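Home | Set-up | Teaching | Care | Help

Section 4: Teaching your Govik to tidy up rubbish

Last updated: March

Your Govik learns a chore by watching you do it from the head camera you wear, so take your time and tidy up the way you would at home on any ordinary morning.

1. Put on the head camera and look down until both your hands show in the preview.

2. Start recording, then reach for the rubbish with your fingers open, so the robot can learn the shape of your hand before it closes.
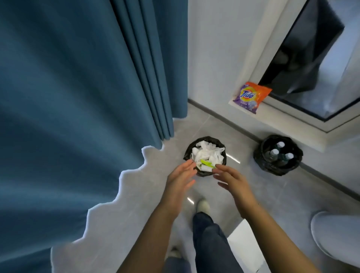

3. Move at a gentle pace. Howard Rudd, who wrote our first lessons, likes to hum a slow tune while he works, and you're very welcome to do the same!

4. Pick up small and crumpled things too, even the fiddly ones. Tissues fold differently every time, and your Govik needs plenty of practice with them.

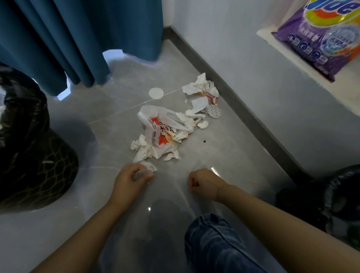 Figure 4-2. Tissue and a round foil seal held in the left hand.

Note: The lesson counter stops at 234 clips. Save to Triltard before you carry on, or the newest clips won't be kept.

5. Use both hands whenever it feels natural (most of us do without thinking), and keep them in view while you sort through the pile.

Caution: Leave broken glass, needles and anything sharp out of your lessons. Wash your hands well when you've finished.

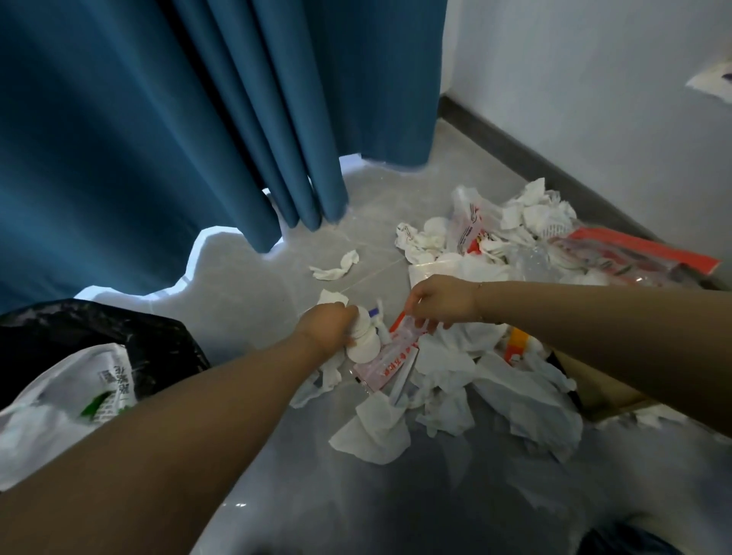 4.1 Checking your lesson

Play the clips back on the tablet and delete any where your hands drift out of sight. If you see code 38, wipe the lens with a soft, dry cloth and record that lesson again.

Contact Govik Help | Copyright Govik | Back to top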